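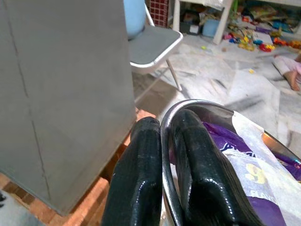
Home Issues Articles Notes Search

Sat 30 May – Lorcan Hanrahan and Wilma Schouten

4. What people get from half a label

I should say first that Wilma did the interviews and I did most of the typing, so the "I" in this section is me (Lorcan) and the patience is hers. The earlier sections dealt with packages standing up straight on a shelf, which is how the label was drawn and how the designer last saw it. I wanted to know what happens later on, when the thing is at home or in a club room, creased and turned sideways with something in front of it. Most of us meet our snacks in that state far more often than we meet them on a shelf!

We ran the home part in Retbridge during April with 37 people. Each of them looked at a set of photos of ordinary packages in ordinary rooms and told Wilma whatever they could about what was in them. There was no time limit, and guessing was fine as long as they told us it was a guess. We wrote down the exact words, including the grumbling.

Figure 1 is the picture we ended up talking about the most. The package is purple with a whitish see-through label area, and two bits of it come through well: a big yellow 9 and, lower down in white capitals, FLAV. There's dark blue lettering near the top too, which I have never managed to turn into anything useful.

Figure 1. Purple package with a partly readable label. A folding chair with a gray padded seat stands farther back, over a pale marble-tiled floor.

Nearly everybody started with the 9. That fits what we found on the shelf, where big numerals beat words at every distance we tried (see section 3), but I was surprised by how little good it did them. A 9 with nothing beside it could be a count, a weight, a percentage or part of a longer number, and people took up all of those ideas quite cheerfully. Els Aerts went for a count of pieces and stuck with it. Her brother Cor, in a separate session and with no chance to compare notes, thought it had to be grams of something, and he was just as sure. I can't tell you which of them is right from the photo, and I've looked at it a lot.

FLAV was a different story. People read it as the start of "flavor" or "flavored" right away, and several said so before they'd finished reading the letters. Then they went looking for which flavor, and this is where the purple took over. Grape came up first in most sessions, with blackcurrant and berry mix behind it. Wilma always asked what made them say so, and the answer was the color, every time. We had counted color as background in our first coding scheme, the one we borrowed from the Martens shelf study, and I think that was a mistake. Once the flavor word is gone, color is doing the job of the word.

I'd also like to say something about creases, as I was wrong about them. My plan predicted that folds would be the main trouble – shiny film throws light around, letters bend, a whole line can vanish into a wrinkle. The package in Figure 1 is crinkled enough, with bright spots along the folds, and still the complaints were hardly ever about that. People complained about missing words. "I can read it fine, there just isn't enough of it" was how Floor Van Leeuwen put it, and I ended up using her sentence as the name of a code. We gave a response that code when the person read the visible letters correctly and still couldn't name the product.

The room got pulled in as well. When the label ran out, people looked at the furniture. The folding chair set a few of them off on meetings, card evenings and church halls, and from there to the kind of snack you'd hand out at one. I don't think a chair tells you much about a wrapper (I have the same sort of chair in my kitchen), but it did shift the guesses toward small things that come several to a pack. We hadn't planned for this and didn't ask about it in any steady way, so please treat it as something we noticed along the way.

What would I change on the label? Put the unit right up against the numeral, close enough that a fold or a thumb takes both or neither. Print the flavor word more than once, on different faces. The Laltau test wrappers do this already and they look a bit busy, I admit, but people in our sessions got them right even with most of the front hidden. The second set, made up for us by Rirkmont, kept the flavor in one spot only, and I'll go through the scores for both sets in section 5.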